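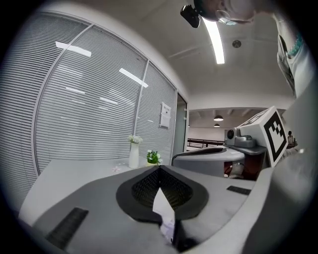

*White blinds behind the glass, and a notice on one of the panels.*

At Pilton the meeting room had a wall of glass, and for the first month I thought this was a kindness. I could look up from my table and see the corridor, and people in the corridor could see me, and in this way I would become known. But the blinds were almost always down. They were white, with thin slats, and they covered the glass from one side to the other. What I saw of my colleagues was mostly light and dark, moving.

I had come from Citov in March, with 2 suitcases and a letter that said I was expected. The woman at the next table wore glasses with thin metal frames and a bracelet of teal beads. She was kind to me in a quiet way. When I did not know a word she did not say it louder, as others did. She found a smaller word and gave it to me, and then she went back to her work.

One morning there was a paper on the glass. It had a heading and then some lines of smaller text, and it was fixed with tape. I read it three times. It said that the room would be closed at the end of the month, that the work would move to the Julletti building, and that every person should label their own things. I understood all the words. I did not understand if I was one of the persons.

"Are we all going?" I asked her.

She leaned over the table to finish something with her hands before she answered. She was wearing a white shirt.

"I think most of us," she said. "Have you had a letter?"

I had not had a letter. I had the first letter, the one from March, but it said nothing about Julletti.

So I waited. I learned how the ceiling lights repeated themselves in the glass, bright and rectangular, and how they moved a little when I moved my head. In the afternoon I counted the slats until I reached 400, and then I lost my place and was ashamed, because a man with work to do does not count slats. My mother used to count beans in the same manner when my father was late.

The others began to put labels on their things. I owned a cup, a dictionary and a gray sweater for the cold days. I wrote my name on 2 labels and kept them in my pocket. It seemed to me too proud to use them before someone told me.

On the last afternoon the woman came back from the corridor and stood beside my table.

"Did they tell you?" she asked.

"No."

She looked at the paper on the glass, then at me. She turned her bracelet around her wrist, one bead after another, as she did when she was choosing a smaller word. But this time she did not choose any. She held out her hand, and I understood, and I gave her the labels from my pocket – they were warm and a little bent.

She put one on the cup and one on the dictionary. The sweater I was already wearing.

"The bus to Julletti is number 15," she said. "It stops at the corner of Javier Street. I take it at seven."

When she had gone I went to the glass and turned the rod, and the blinds opened with a small dry noise. The corridor was empty. I stood there for some minutes in my sweater, where anybody could have seen me.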